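Artificial flowers next to real plants, yes or no?
Forum: Indoor Plants and Decoration > Shelves and Displays

Started by radomir_t, 02/01/2022

Hello all. I have a small wire shelf on my work table, with a wooden board in it, and I want to make the corner more friendly. My wife says real orchids only. I killed 2 of them already, so I am thinking about artificial ones. But does it look cheap if a living plant stands next to them? The budget is small, and the window is far from the table.

Reply by Anjana Patwary

In my opinion, do not mix. The eye goes to the real leaves first and then the fake flower looks tired beside it. Also the dust! In our office in Gadley the artificial roses were gray after one summer and no person wanted to wash them.

Reply by selma.y

I don't agree with Anjana. It depends very much on which flower you choose and what you put it in. This is the corner at my work:

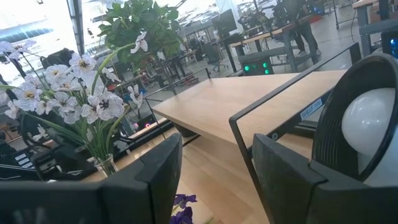
Orchids are the easiest flower to buy artificial, in my experience, because the real ones also look a little bit like wax. The mistake is usually the pot. People leave them in the plastic foot from the shop. I like much more a small clear glass vase, as with the white ones there, and petals with dark purple speckles help too, because pure white looks like paper. The leafy plant is behind and higher, so it makes a green background for them. The purple flowers I keep low, under the shelf board. The lamp with the round white bulb is kind to them also.

Reply by Muchen Luo

Selma, where did you buy the white ones? I ordered from Jater in July and the stems were so stiff that I could not bend them at all.

Reply by selma.y

From a small shop in Hultach, I don't think they sell online. For stiff stems you can try warm water for 4 minutes, then bend slowly. Test one first.

Reply by Anjana Patwary

All right, the white orchids I can accept. The purple I would still remove. Two kinds of artificial flowers in one corner is too much for me.

Reply by Farzana Bhuiyan

I would keep the purple, otherwise everything is white and green. Radomir, please measure the height between your boards before you order. I bought long stems and had to cut them with pliers.

Reply by radomir_t

Thank you everybody. I will take one orchid and a glass vase, and put my old rubber plant behind. My wife is not convinced yet. Does water in the vase damage the artificial stem, or can I put it for the look?

Reply by selma.y

Mine has wire inside, so I would leave it without water. It can rust where the stem was cut.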